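# About Michailidis Textile Care

Michailidis cleans, presses and repairs household and table linen from a single site in Urnside. The firm also handles curtains, loose covers and christening wear.

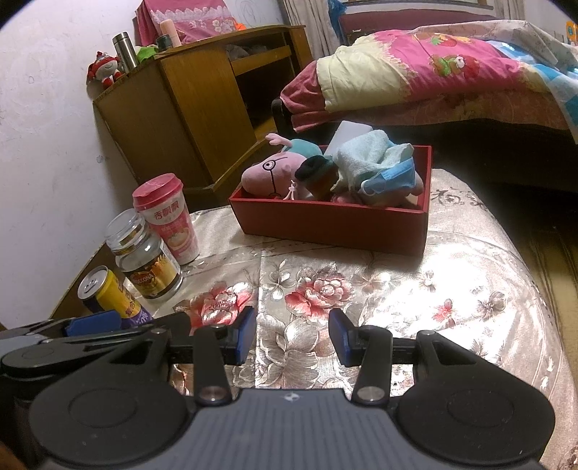
The business was started by a baker's supplier who needed his own aprons washed and began taking in work from the shops next door. It moved to the present unit on the Grellville road when the second washing line was installed, and has stayed there. Angeliki Tsakiris has run it for 22 years and still does the final check on anything marked as antique or hand-worked.

## What we take in

Most of the work is tablecloths, napkins, sheets and towels. Restaurants and guest houses send theirs in on a weekly or fortnightly cycle. Private customers bring single items to the counter or use the collection round, which covers Urnside, Grellville and the villages on the river side of the bypass.

We do not take leather, suede, rubber-backed mats or anything soiled with engine oil or paint. Duvets are accepted up to king size. Feather pillows go to a separate drying room and take two days longer than the standard turnaround.

## How items are processed

Every item is tagged on arrival and sorted by fibre, colour and finish. Where the care label is missing, a hidden part of the hem is tested with water and then with the detergent before the item goes further. Cotton and linen are washed at 60 degrees unless the customer asks for less. Polyester damask and other cloths with a sheen are washed at 40, spun at low speed and pressed from the reverse side.

Wax is removed before washing. Red wine, turmeric and beetroot are treated by hand at the spotting table. Rust marks need a different agent and are charged separately. Some stains that have already been ironed in will not come out, and in that case the item is returned with a note stating what was tried.

Flat items up to 300 cm wide go through the roller iron. Wider cloths are finished on the long table by two people. Starch is applied only on request, in light or firm.

## Tracking

Stock for trade customers is recorded in Inix, the job system we have used since the old card index was retired. Each customer has a running list of items in, items out and items held for repair. A printed copy goes back with every delivery. Discrepancies should be reported within two working days so that the tags can be traced while the batch is still on site.

## Repairs

The repair bench deals with hems, pulled threads, small holes and worn corners. Lace edging can be reattached but not remade. We keep more than 200 thread shades and match by daylight. Cloths beyond repair can be cut down to napkins or a smaller size, priced per metre of new hem.

## Opening and collection

The counter closes for the second week of August for boiler inspection. Trade deliveries continue that week from stock washed in advance. Items not collected after six months are passed on, following a letter to the last known address.

Page last revised Sep 11, 2022.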